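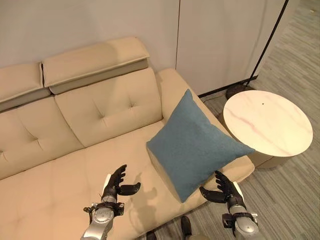
Willenlow Sofa: Owner's Guide
Section 4. Headrests, Cushions and Surface Care

Last updated: May 29, 2023

4.1 Before you begin

This section covers sofas in the Willenlow series with adjustable headrests and tufted cushions. Complete the leg and back assembly in Section 3 first. Remove throw pillows and blankets from the seat before adjusting a headrest or cleaning the upholstery.

CAUTION: Keep fingers clear of the gap between the headrest and the top of the backrest. The hinge can pinch.

4.2 Adjusting a headrest

Each headrest moves separately. They do not have to be set to the same height.

1. Stand in front of the sofa, facing the headrest.
2. Hold the padded edge with one hand near each end.
3. Raise the headrest with even pressure until it clicks. There are 3 raised positions.
4. To lower it, lift past the highest position until the hinge releases, then fold the headrest forward over the backrest.
5. Press lightly on the top to check that it is seated.

NOTE: A headrest that stops partway has usually been lifted from one end only. Return it to the folded position and repeat from step 2.

CAUTION: Do not sit on a headrest or use it to pull the sofa across the floor.

4.3 Cleaning the tufted cushions

Dust collects in the creases between tufts. Clean the cushions every four weeks.

1. Fit a soft brush to the vacuum and select low suction.
2. Work along each crease from the top of the backrest cushion downward, then clean the seat.
3. Clean the seam where the seat meets the armrest. Open it gently with the flat of the hand.
4. Wipe the surface with a white cloth dampened with plain water. Use no more than 200 ml for the whole sofa.
5. Dry with a second cloth. Leave the sofa unused until the creases are dry to the touch.

CAUTION: Do not use bleach, solvent, furniture polish or steam. Light colors, including beige and cream, may yellow permanently.

4.4 Throw pillows

1. Shake each pillow outdoors and brush off lint in one direction.
2. Plump it from the corners.
3. Set the pillow against the inside of the armrest, either square or on one corner.

NOTE: Dark or strongly dyed fabrics can transfer color to pale upholstery. Test a new pillow on a hidden area of the sofa before regular use. Move pillows to the other end of the seat from time to time so that the surface fades evenly.

4.5 Placement

Keep the sofa at least 1000 mm from heaters and stoves. Allow 200 mm behind the backrest for headrest travel. Avoid direct sun on the seat and armrests.

For replacement hinges, see Section 6.

Prepared by Vaida Kairys. Checked by Brock Fortin.

Contact Firkham Customer Support | © 2023 Firkham | Back to top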